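Drelley textiles room – bench notebook
April 12, 2021

Folding and edge measurement, sample 1594

Carried on from the flat measurements. Sample is the light blue striped towel from the Mabuza lot, second cycle, line dried indoors. Left on the rack over the weekend with the window shut. It was stiff along both short hems when I took it down and I did not press it. The November samples were pressed before measuring and the widths from that set are no use for comparison, as the hems had been pulled straight under the iron.

Cleaned the grid surface first with the dry brush, then the tack cloth. Lint from the dark samples gets into everything and shows on the white. The grid is 20 mm pitch. I checked it against the steel rule along both edges and down the middle and found no drift worth writing in.

Laid the towel out face up with the care label at the far left corner. Smoothed from the centre outwards with the flat of the hand, light pressure, no pulling on the selvedge. Left it ten minutes to relax, then smoothed once more and read the widths.

Width at mid length: 606 mm.
Width at the near hem: slightly under, less than half a square.
Width at the far hem: same as mid length within reading error.

The near hem is drawn in by the stitching. The thread has shrunk more than the pile fabric and the hem puckers every few stitches. Pressing would hide it and the next wash would bring it back. Lwazi Le Roux thinks the hem was sewn at too high a tension and wants one unpicked to see how far the fabric lets out. Agreed, but on a spare, and only when the cycle readings on this one are complete. 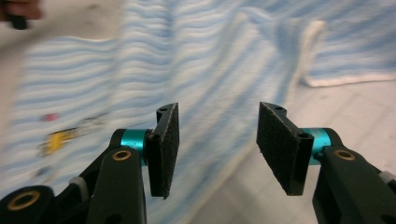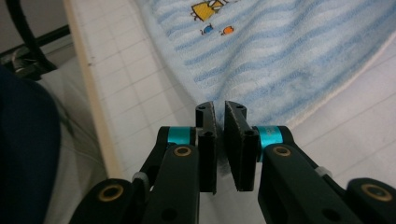 Second picture: light blue stripe on the grid, near edge.

Stripes are handy for squareness. With one stripe set on a grid line at one end, the other end shows the skew directly and there is no need for the set square. Skew on this sample is small and to the right. I would call it acceptable for a household towel. The plain samples have to be done the slow way with diagonals.

Folding. Method as on the wall sheet: long sides to the middle, then end to end, then end to end again. Target width after the first fold is 300 mm, with the edges just meeting. Measured 275 mm on the first try, which means I had overlapped the long edges. Opened it out and refolded using the centre grid line as the stop. Better, though the edges still ride up on each other near the hem where the puckering is. Flattening the hem with the wooden block before making the fold helps. Flattening it afterwards does nothing.

The last fold is where the stack height goes wrong. The two hems end up on top of each other on the same side and the towel sits like a wedge. If the final fold is offset by the depth of the hem, the top lies level enough to stack. I have pencilled this on the wall sheet with a query beside it. The Bindeck shelf inserts need a level stack or the top towels slide forward, and the store has complained about that before.

Pile condition: no pulled loops found on the face. One on the reverse near the label, trimmed with the small scissors, not pulled. Colour against the unwashed reference: the blue is a shade greyer, the pale stripe unchanged as far as I can judge by eye under the north window. Needs doing properly in the light box when the lamp has been replaced.

Notes for whoever does the next cycle:
- Do not press. Do not tumble.
- Measure before folding. The crease takes days to drop out and moves the mid reading.
- Brush the grid between samples.
- Write the width at both hems as well as at the middle. The Bendar form has one box only, so use the margin.

To do: order hem thread, the undyed one. Ask Lwazi which spare can be unpicked. Move the drying rack away from the radiator – the samples at that end dry faster and I am not convinced the comparison is fair.

Towel is back in its bag, folded with the offset, label facing out. Third cycle tomorrow if the machine is free.

Recent entries
Flat measurements, Mabuza lot
Hem thread tension, first notes
Stack height in Bindeck inserts
Rack positions and drying time
Tea towels, linen mix: shrinkage after boil wash

Bendar Textiles, Drelley workshop | Notebook pages for internal use | Contact the bench | Back to top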